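Goritz Folding Workbench, Two Years On

I bought the Goritz bench for a one-car garage where a fixed bench was never going to fit. It has now been through two winters and one move, and I have enough to say about it to fill a page.
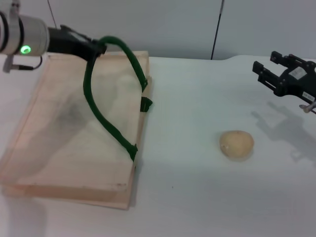
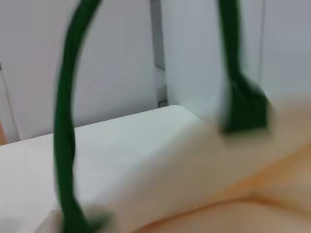 Review by Omoregie
Posted in Benches and Storage, June

The Goritz comes flat in one long box. Inside are the top in two halves, the folding legs, a lower shelf, and a bag of bolts. There are 16 bolts and they are all the same length, so you can't put the wrong one in the wrong hole. Putting it together took me most of an evening. The instructions are drawings only, and the drawing for the leg braces shows them from the back. I had both braces on upside down before I noticed, and the legs would not lock. Look at the holes and not at the drawing.

Once the legs are locked, the bench is steady. I can plane a board on it if I push along the length. If I push across the width it walks a little on smooth concrete. A scrap of rubber mat under each foot fixed most of that. For sawing and drilling I have had no trouble at all.

The top is the part I like best. It is flat, and it has stayed flat. The finish that comes on it is thin, and glue sticks to it. I sanded it back and put on three coats of oil the first weekend, and now dried glue scrapes off with a putty knife. I would do the same again before using it for anything.

The two halves of the top meet in the middle, and there is a gap. On mine it is wide enough to lose a small screw in. You can close it by loosening the hinge plates and pushing the halves together, but they creep apart again after the bench has been folded a few times. I ended up laying a strip of tape over it when I work with small hardware.

Folding it takes a minute or so, longer if the shelf is loaded, since everything has to come off first. This is the real weak point for me. I thought I would fold it away every night. In practice it stays up for weeks, and I fold it when the car has to come in. If you need to put a bench away every day, the smaller Sarko is easier to live with. I had one before this. It is lighter and folds with the shelf in place, but the top is too narrow for a door or a long board, and the legs flex.

Parts are a mixed story. One of the leg catches broke in the first winter. Goritz sent a new one without any argument, though it took three weeks to get here and came without the pin. The old pin fit. The new catch has a thicker lip than the old one, so they may have changed it. The other catches are still the first ones.

I also bought the add-on vise, sold under the Mestia name. Skip it. The jaws don't meet evenly and the handle is too short to get a good grip. A plain clamp at the edge of the top does the same job.

Would I buy the bench again? Yes, at the sale price. At full price I would look for a used one, and check the leg catches before paying.

Good: flat top, steady legs, easy to get parts
Not so good: gap in the middle, shelf has to be emptied to fold, poor vise

Related reviews
Sarko Compact Folding Bench
Mestia Bar Clamps, Set of Two
Rubber Floor Mats for the Garage
Oil or Varnish for a Bench Top
Wall Racks for Hand Tools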